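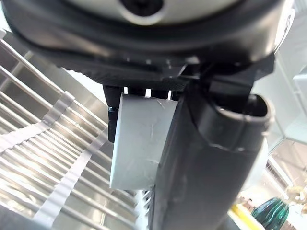
1 min read

Do "focus" teas do anything? We doubt it. Help us check.

Lindeck is looking for 64 adults to drink tea for 3 weeks and tell us, in plain words, whether they noticed a difference. Most of the claims printed on these boxes rest on very little, and we have read plenty of them since September.

You will get either a herbal blend or ordinary black tea with the same flavoring. You won't know which, and neither will Jingyi Jiang, who reads the diaries. No tea company is paying for this.

You should be over 18, sleep at fairly normal hours, and be willing to write a few lines each evening. "Felt nothing" is a perfectly good entry. Please don't apply if you are pregnant or take blood thinners, or if you sell supplements.

Pay is $200, sent after the last diary comes in. Miss more than a few evenings and we pay for the weeks you finished.

Apply through the Lindeck sign-up form by October 7, 2020.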